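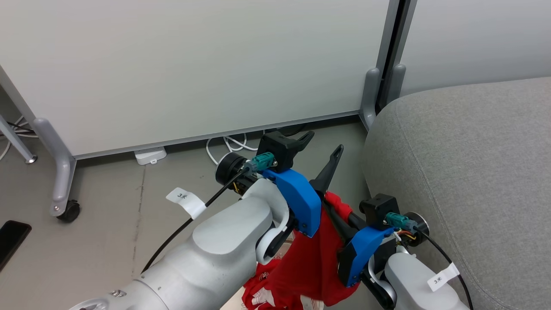

Two-arm laundry project: shirts keep slipping when both grippers pull

Posted by zondico_build, November 2025
Tags: student projects, grippers, teleoperation

Our college club is working on a laundry task for the Stastano student challenge. The arms have to pick up a garment, pass it between grippers and put it in a basket. We have recorded 76 runs by teleoperation so far and 62 were usable. Most of the bad ones are T-shirts. One gripper gets a decent hold on the fabric, then the second one closes and the shirt slides out of the first. Towels are fine. We use printed mounts with parallel fingers, and changing the motors is not allowed under the rules. Is this a grip problem or are we driving it badly?

Belhaj
3 replies to this sort of thread last term and it was the same cause each time. You are pulling against yourself. If both arms are closed on the cloth and the operator moves one of them, the fabric goes tight and the weaker grip loses.

Have the second arm come in with slack in the cloth, close, wait, then open the first. We put a pause of 4 seconds in our practice script and dropped it later when people had got used to it. Also pick up a fold of cloth if you can, so there are two layers between the fingers. A single layer of T-shirt is very thin. 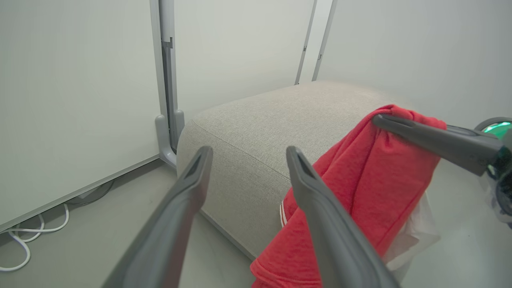 Should a pick from the edge of a seat be recorded separately from a pick off the floor?

Keep them in separate folders and give them separate names, as the approach angle differs and you will want to compare the two later.

The other thing to check is the finger tips. Look at them side on when closed. If they meet at the very end and leave a gap further down, thin cloth will creep. A bit of shim behind one finger fixed ours.

bemis_workshop
Try rubber tape on the fingers. Worked for us on socks, never tried shirts.

Belhaj
Tape is fine but it wears through, so write down when you change it. Otherwise the early runs and the late ones will not match.

zondico_build
Thanks both. We tried the slack method this afternoon and it is better. There was a gap at the base of one pair of fingers as well, so we are printing a new mount before the December round. Still deciding on the tape.
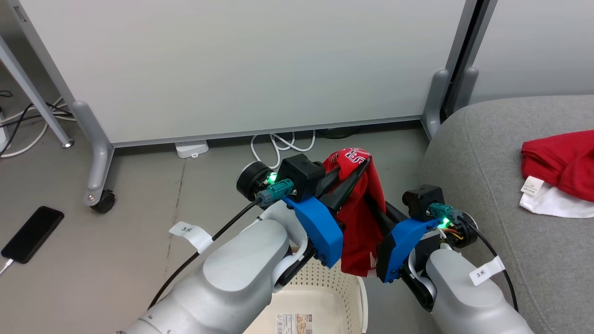

Red garment, apparently a T-shirt, held by both grippers over the laundry basket.

We lower until the bottom of the shirt is over the rim, then open left first and right second. I will post the new mount file once it has been tested.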